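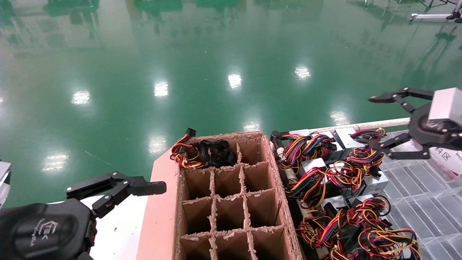 Himmont Prize splits the difference

September 25, 2024

The Himmont Prize for a work of history has gone to two books this year, which means the check gets cut in half and the dinner speeches get doubled. The judges read 84 entries over the spring and summer and announced last night that they could not be talked out of either finalist. Anyone who sat through the announcement will confirm that they had tried.

The first winner is Fletcher Rutherford's The Toll Keepers, a history of the people who sat in small houses beside bridges and took money from everyone who crossed. It sounds like a thin subject, and for the opening chapter you may agree. Then Rutherford gets into the account books. His keepers argue with bishops about whether a funeral party pays by the head. They lend money, hide cousins from the army, and write down the weather with real bitterness. One of them kept a list of people who had crossed at a gallop without paying, and went on adding to it after he retired. Rutherford has a dry touch and a weakness for footnotes, some of which have their own plots. The maps are too small. I mention it only because I mentioned it about his last book too.

The second is Venla Tikkanen's Salt for the Winter, published by Gerora, which follows the herring trade through the kitchens it ended up in. Tikkanen is very good on barrels. She is even better on the women who packed them, who turn up in court records mainly when somebody owed them wages, and who seem to have been owed wages a great deal. The chapter on smell should not be read at lunch. The chapter on widows running their late husbands' warehouses, often at a better profit than the husbands managed, is the best thing on the whole list and would be worth the prize without the rest.
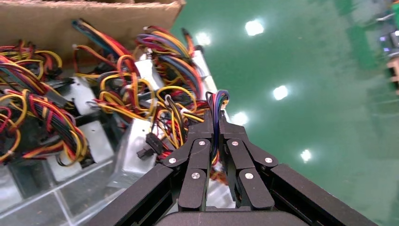
A thin bundle of blue, purple and black wires in the jaws of a gripper.

The judges' statement praised both authors for "patience with small things," a phrase that went over well in a room where dinner was running late. Rutherford thanked his archivists by name, all of them. Tikkanen thanked the herring.

There was some grumbling over the books left out, as there should be. My own vote, had anyone asked for it, would have put Ondrejka on the shortlist. It is a strange, stubborn study of a single village street and the lawsuits between its neighbors, and it deserved better than the polite line it got in the program. It is also very long, and I suspect a judge or two is still on the apple tree case. Get it from a library with a generous renewal policy.

Both winning titles are in stock at Plidance Books, on the table by the stairs, and the paperback of The Toll Keepers follows in October with a new afterword and, I am told, larger maps. We will believe it when we can read the river names.

Our history reading group will take up Salt for the Winter next. Please have read as far as the end of part two before you come. Snacks are welcome, and you may bring fish if you must, provided it has a lid.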